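About Clurura

Clurura is a supplier of hinges, drawer slides, window stays, cabinet locks and small fittings. We sell to joiners, furniture repair shops, property managers and also to people who need only one hinge for one door. Our counter and our warehouse are in the same building at Terkilwood, so what you see on the shelf is what we can give you the same day.

How we started

The company was opened in 2000 by Ultan Duggan. Before this he worked as a fitter, and he was often waiting for parts which somebody had promised him and which did not come. He rented a small unit in Nerkthorpe and filled it with butt hinges, because this was the part he had needed the most often. For the first years he served the customers in the morning and made the deliveries himself in the afternoon.

Samira Awwad joined him later as the buyer. She brought in the drawer slides and the European cabinet hinges, and she wrote our first real catalog. Before that catalog, the customers had to describe the part on the telephone, and many wrong boxes were sent. Samira is today the manager of the company. Ultan is still at the counter on most mornings, and he prefers to be asked about old locks.

What we keep in stock

We hold 800 lines in the warehouse. The largest group is hinges: butt, ball bearing, piano, concealed, lift-off and spring. After this come the drawer slides, side mounted and undermount, in full and partial extension. We carry also bed rail brackets, barrel bolts, connector bolts, casement stays, sash fasteners, cam locks, cupboard catches, and screws to match in brass, steel and stainless steel. 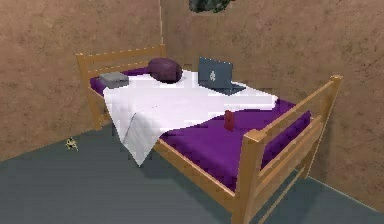
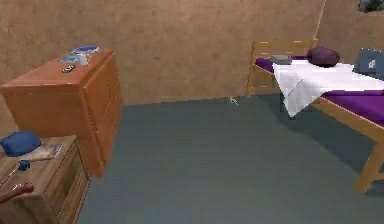
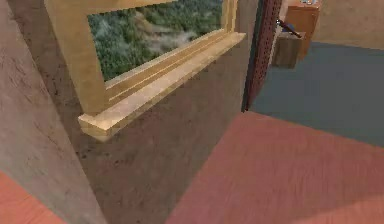 Bedroom interiors

Saliba is our own label. We started it when two of our suppliers stopped making the heavier hinges and our customers kept asking for them. The Saliba range has now four families: door hinges, cabinet hinges, slides and window fittings. Every box has the size printed in inches and in millimeters, and the screws are inside. If the finish on the box is satin nickel, the screws are satin nickel too.

How we work

When you send us an old part, please put it in a bag with your name and telephone number. We measure it, we compare it with our drawers, and we call you with the nearest match and the price. We do not charge for the measuring. If we have no match, we will tell you so, and we will not sell you a part that needs new holes unless you have agreed to it.

Trade customers can open an account at the counter or by mail. You will need your business registration and one reference from another supplier. Orders on account are invoiced at the end of the month.

Unused parts can be returned in their box. Locks which were keyed to order cannot be returned, so please check the key number twice before you confirm.

Visiting us

The entrance for customers is at the side of the building, next to the loading door. You may park in front for a short visit. If you come for a large order, please call before, so we can have it ready on a pallet. The counter is closed for one week in August for the stock check, and in this week we answer only mail.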